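Budgeting a second two-arm cell for socket sorting – what am I missing?

Posted in: Equipment and Purchasing

We run a small tool-kitting shop and have one bench cell with two light arms on a common aluminum rail. The job is putting loose sockets into a plastic bin. I have to submit a budget for a second cell by December, and I would like the number to survive contact with the invoices this time.
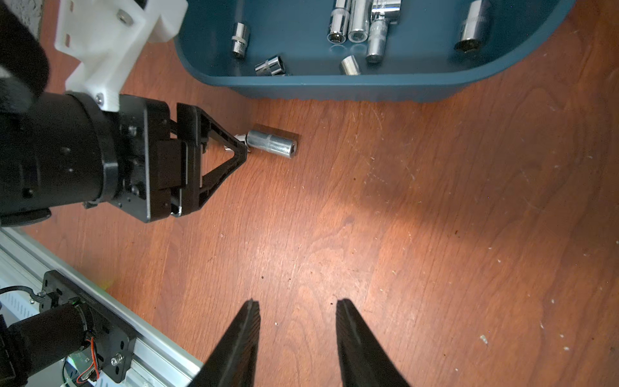
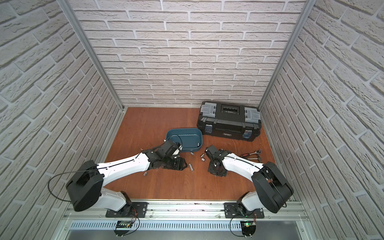

Two-arm cell, socket job: bin, sockets, and the black grippers on both arms.

Current quote is from Lukstead, for two arms, rail, mounting plates and control boards: 2533 per arm, rail and plates included, enclosure and cameras not included. The alternative is Stinder, who sell the arms as kits with printed brackets and leave assembly to the buyer. Stinder is cheaper on paper. I have no figure for our assembly hours.

Specific points I need help with:

Grippers. We use narrow two-finger grippers with ridged inner faces. Should spare fingers go in the capital request or in the yearly consumables line?

Cameras. We have one at the wrist and one fixed view of the workspace. Is it worth paying for a wrist camera on both arms of the new cell?

Surface. Wood-look floor, brick-pattern walls. Does anyone specify these, or is it whatever is on hand?

Spares percentage. I was going to put in 15 percent of the arm price and stop there.

magbanua_bench
Posted in reply

I have bought three of these cells in the past four years, so take this as one shop's experience.

Start with the things the quote leaves out. Enclosure, cameras, camera mounts, power supplies, cable, and the hours to route the cable. On our last cell those items came to more than the price of one arm, and none of them appeared on the vendor's sheet. Ask Lukstead in writing whether the power supplies are included. On our quote they were listed as "supported", and we paid for them separately.

Spare fingers: consumables. Put one full set per arm in the capital request so that you have stock on day one, then move everything after that to the yearly line. Chrome sockets are hard and smooth, and the ridges on the finger faces do most of the holding. Ours were visibly rounded at 80 hours of running on small sockets. Large sockets are easier on them.

If you go with Stinder, budget for reprinting brackets. A printed mount with a hex screw through it will creep if the screw is overtightened, and the arm loses its alignment with the rail. Buy a torque driver and write the setting on the plate. We reprint at every yearly service whether the part looks bad or not.

Cameras: yes, both wrists. Parts get hidden from the fixed view whenever an arm is over them, and with two arms working toward the middle that happens often. Buy the same model for all positions and keep one on the shelf.

15 percent for spares is low for a first year. I would put in 15 percent for arm parts only (motors, cable sets, one control board) and carry the fingers and brackets separately.

One more item: a second bin. Same shape, same color, same supplier. Bins get cracked or borrowed, and a replacement with a different rim height means setting up the approach again.

torik_lane
Posted in reply

Agree with most of the above. Disagree on reprinting brackets every year. We replaced ours with machined ones and the cost was recovered within the second service. Get a price before you commit to printing.

On the surface: specify it. Gloss matters more than color. Bright metal parts already throw reflections, and a shiny floor adds a second set. A matte panel costs very little. Also write a cleaning step into the operating budget. Chips and grit collect on a bench like this and get dragged under the parts. Five minutes at the end of a shift is enough, but someone has to be paid for it.

For the enclosure, the wall pattern is a minor matter as long as it is identical in both cells. Order the panels for both at once. If you ever swap a program from one cell to the other, you want the backgrounds to match.

Also check lead time. Our last rail took about 90 days, and the arms sat in boxes for most of that. If the money has to be spent inside the budget year, the rail is the item to order first.

rail_and_plate
Posted in reply

Go with the kit. Assembly took us a weekend. Never bought a spare anything and it runs fine.

Original poster, follow-up

Thanks. Lukstead confirmed that power supplies are extra, so that line goes in. I am splitting spares the way the first reply suggests and adding wrist cameras for both arms. I have asked a local machine shop for a price on the brackets and will hold the Stinder option open until it comes back. Rail order goes out as soon as the request is approved.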